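Taking Stock

The job advert had said "teach the machines of tomorrow", and I had taken it because the bus from my road stopped outside. Vevonent rented the ground floor of a building in Jollow that smelt of floor polish. I was given a lanyard, a locker with somebody's old sticker on it, and a sheet of instructions that began with the word Congratulations.

The task was called Shop Basket. I stood in the control rig and moved my arms, and the robot moved its arms, and between us we took a tool off a pegboard and put it in a blue basket. Then the tool went back on its hook and we did it again. The system that did the learning was called Testska. It lived in another building and I never saw it. I was told it was hungry.

"It needs variety," said the supervisor on my first morning. She had the air of someone who had repeated this to a great many people in lanyards.

"What sort of variety?"

"Do it slightly differently each time."

"Differently wrong or differently right?"

She looked at her tablet. "Naturally," she said.
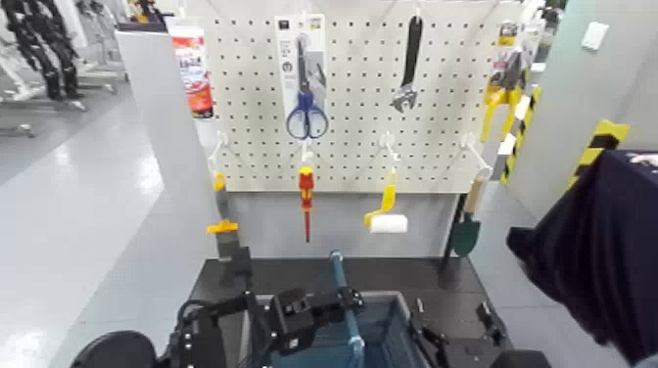 So I did it naturally. I have reached for things in shops all my life and never once thought about my elbow. By the end of the first hour I could think of nothing else. The screwdriver came off its hook if you lifted before you pulled. If you pulled before you lifted, it swung, and then you had to wait for it to stop swinging, and the waiting went into the recording too. I pictured Testska in its other building, learning that before picking up a screwdriver one should stand very still and breathe through one's nose.

The target was 400 good ones by the end of April. A chart on the wall showed a line going up to the target and then carrying on past it, dotted, into what I supposed was the future. The man on the rig before me had left a note taped under the monitor: TROWEL LIES. I didn't know what he meant until the afternoon, when I closed the gripper on the handle, felt sure of it, raised my arm, and brought up nothing at all. I tried it again with more care and again with less. Less was better. I wrote this on the feedback form, in the box marked Insights, and was thanked by an automatic message.

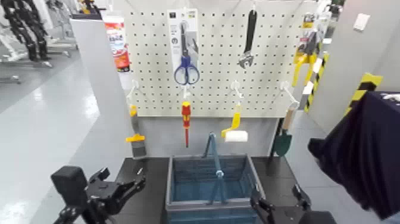
The board at Jollow, with the basket still to be filled.

At lunch I went to Jitpraphai, the noodle place over the road, and sat in the window with the supervisor, who turned out to be good company once she was away from the tablet. She had been at Vevonent for three different tasks. Before Shop Basket it was Fold Towel, and before Fold Towel it was something with cutlery that she said she didn't like to talk about.

"Did it learn to fold them?" I asked.

"It learned to fold those towels."

"And other towels?"

She wound noodles round her fork for a long while. "There was a very good video," she said.

I should say that I'm not against any of it. My knees are bad and I'd be pleased to have a thing in the house that could fetch the low saucepan. But I had seen the video, because they showed it to us at the induction, and I had noticed that it stopped the moment the last towel was flat. I used to work in a shoe shop. I know what it means when somebody turns the display so that you see it from one side.

Back in the rig I got faster, and the faster I got the less I believed in it. There was a rhythm to it now: reach, close, lift, across, open. My arms had learned the board. I could have done it with my eyes shut, and I wondered whether anything I was recording was about tools any more, or only about where my hands had got used to going. 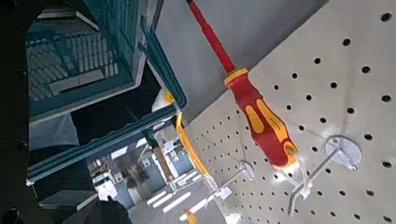

What counts as a good one?

A take is good if the tool leaves its hook cleanly and ends up in the basket without being dropped, and if whoever checks it afterwards agrees.

The instructions put it like that, nearly word for word. The checker sat behind a partition with headphones on. He had turned down 33 of mine by the middle of the second week, and I asked him, politely, what was the matter with them.

"Hesitation," he said.

"I was deciding."

"It can't tell the difference."

"Can you?"

He took one side of the headphones off to consider this. "I've got 15 seconds for each," he said, and put it back on.

I went home and hesitated over the washing-up. I stood there with a wet plate in one hand – and the tea towel just out of reach – and it seemed to me that hesitating was most of what I knew how to do. Take it out and what you had left was a person who always wanted the screwdriver.

The next day I put in a suggestion that we move the board. Only a little, I said, a foot to the left, or hang things on different hooks, or let the light change. The supervisor said it was a very good thought and would be looked at for phase two. I asked when phase two was. She pointed at the dotted part of the line.

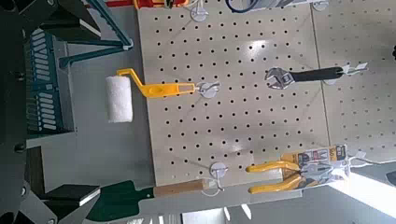 Phase one went on. By then I had 122 takes passed, and had begun to have opinions about the individual tools, as you do about people on the same bus. The wrench was honest, a decent weight with a long black grip to get hold of. The pliers were another matter. They hung there still in their shop card, metal jaws under clear plastic, with the yellow handles spread apart, and every time I went for them I had to choose between the handles and the card. Some days I took one and some days the other. I never found out which of these was variety and which was a mistake.

On the day the manager from Vevonent came to watch, they turned me round to face the wall and told Testska to do it by itself. I heard the motors start. I heard them pause, for about as long as I would have. Then there was the small sound of a hook letting go, and a good deal of clapping, and the supervisor tapped me on the shoulder.

"Screwdriver," she said. "First try."

"Ask it for the trowel," I said.

The manager was already putting his coat on.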